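To: Household Automation Discussion List
From: Euan Geddes
Date: 10th July
Subject: Re: Small-item sorting as a benchmark chore

Dear colleagues,

I write in response to the message circulated by Jacobus Kekana, the relevant part of which is quoted below.

> The Buchanan working group proposes to remove bedroom tidying
> from the list of chores under review. Our members regard it as
> settled. Picking up an object from a flat surface and placing it in
> a container has been shown many times over, and we would prefer
> to spend the remaining sessions on laundry and dishes.
>
> Unless there is an objection, the change will be entered in the
> next revision of the list.
>
> Jacobus Kekana

I wish to enter an objection on behalf of the Flollport office.

The group is correct that moving a block or a cup from a table into a bin is no longer a useful test. Bedroom tidying, as residents describe it to us, is a different matter. A great deal of it concerns small personal articles that have been set down on bedding and must be gathered into one place. A key ring is thin and presents very little for a pair of fingers to close upon. A chain has no fixed shape at all, and it can catch on whatever is moved beside it.

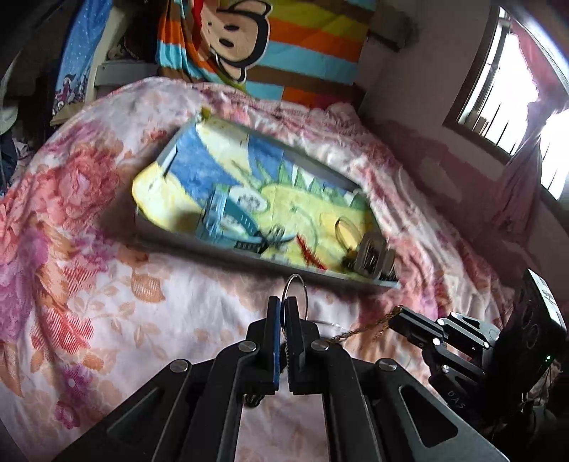

Key ring between the nearly closed gripper jaws, with the tray on the quilt beyond.

The surface adds to the difficulty. A quilt gives way under pressure, so a finger that comes down a little too far pushes the article into the fabric. Printed bedding is also hard on vision software, which must separate a narrow gold line from a field of petals and leaves. Our colleagues on the Sturkari project tested an automatic picking routine on patterned sheets in June. In 19 attempts on a fine chain, the routine completed the transfer on 5. The same routine, on a plain tabletop with a wooden block, did not fail once. We do not consider a chore settled when the result depends so heavily on what lies underneath the object.

There is a further point concerning items that lie together. A person clearing a bed will lift a bracelet, notice that a chain has come up with it, and lower both again to free them. The motion takes a moment and is seldom remarked upon.
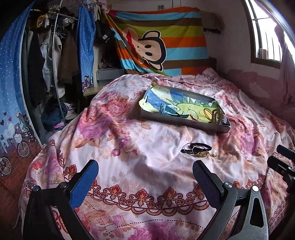
No system presently known to this office makes that judgment dependably. Some will carry the whole tangle to the container, and this may be acceptable to certain households. Others stop and wait for help. The Ivov trials recorded both outcomes as "partial," and we ask that any future scoring keep them apart, as a resident would regard them very differently.

We therefore propose the following:

1. Bedroom tidying is to remain on the list, under the narrower title "gathering small articles from bedding."
2. Each trial is to use 8 articles, including at least one chain and one ring.
3. The bedding is to be patterned and left unsmoothed.
4. A time limit of 12 minutes is to apply, with human assistance recorded separately.

We have no objection to additional sessions on laundry and dishes, provided that they do not displace the above. Mr. Kekana's remarks on the cost of repeated trials are noted, and this office is prepared to share its trial sheets with any member who requests them.

Comments on the wording of item 2 would be particularly welcome, as the term "article" has caused confusion in the past.

Respectfully,

Euan Geddes
Flollport office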